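Procurement and Donations Officer (medical supplies), 12-month contract
Tastel Health Aid
Posted Oct 11, 2023

Tastel moves donated medical equipment from people who have too much of it to clinics that have none. In theory this is a generous and uplifting business. In practice it is customs forms, and we would like to hire someone who doesn't mind them.

Last July we had 225 infusion pumps sitting in a bonded warehouse while two ministries wrote to each other about the meaning of the word "used". They got to the Enon district hospitals in the end. The letters run to 400 pages and you will be given them to read in your first week. 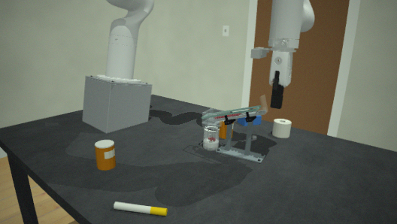 Robot arm on its pedestal, dark table.

What you'd be doing

Chasing export permits, and chasing the people who said they had already sent them. Checking that donated gear comes with its power leads, manuals and spare filters. Writing polite letters to donors whose gift is a box of expired gloves. Keeping the shipment register up to date, including the column headed "Where is it?", which at present has a lot of question marks in it.

You would look after roughly 100 consignments a year, mostly for our partner clinics in the Anier region. Some travel is involved. It is not glamorous travel, and the per diem has not met a hotel breakfast in years.

What we're after

Two years or more in freight, hospital purchasing or a government health program. A working knowledge of export controls on medical devices. Calm on the phone. A second language is handy but we won't test you on it over lunch. A current driver's licence, as the depot at Hartono Road is a long way from any bus.

A clinical background is welcome and not required. Our last officer came from the wine trade and was very good at pallets. 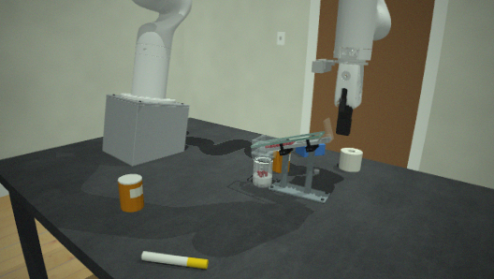
Puspita Yeoh writes: I did this job for a year and the ad is fair, except that it undersells the phone calls. Keep a notebook with the name of every customs clerk who was ever kind to you. I still get a card from one. Ask at the interview about the storage fees, too, and watch who looks at the floor.

The fees are being dealt with. We have asked Puspita for the notebook.

Pay and hours

Full time, with flexible hours when nothing is stuck at a port. Salary is at the lower end of the community sector award, plus super and salary packaging. There is a desk by the window and a kettle that belongs to everyone.

How to apply

Send a résumé and a cover letter of no more than 200 words to the recruitment inbox, with "Donations Officer" in the subject line. Please tell us about a time a shipment went wrong and what you did next. If none of yours ever has, tell us who your freight forwarder is.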